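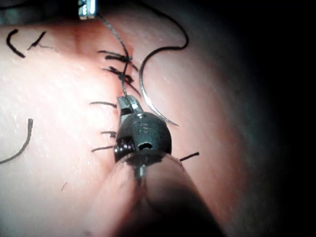 I have now spent most of April with the Durinine practice service, the one where you pay by the month and they mail you pads to ruin. Texier runs it out of Goltdale, and the deal is 35 pads, a login and a coach who watches your sessions. It costs $292, a number I have said out loud to my husband only once. Mostly you tie knots. The pad is pink and a little pitted, like skin with a past, and the curved needle looks perfectly easy to manage when it's lying beside a knot with black thread trailing off it. Then you have to pick it up.

My coach is Shiuli Roy, who is kind in writing. Her notes on my first session ran to nine lines, and eight of them were about tension. You can't feel the thread through the controls, so you learn to judge the pull by eye, and my eye is apparently an optimist.

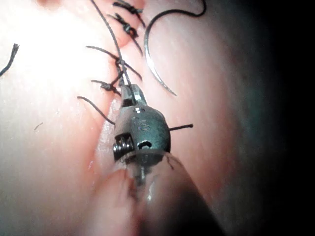

The scoring software, Jornadis, is less kind. It takes off points for long tails, short tails and what it calls "hesitation," meaning I stopped to think. My colleague Kumudini Khan gets scores in the nineties and says she never looks at them – sure.

Gripes: the booking page logs you out after around 4 minutes, and the pads arrive in a box big enough for a microwave. But my knots are better than they were, and I've signed up for May. I'd skip the wall chart.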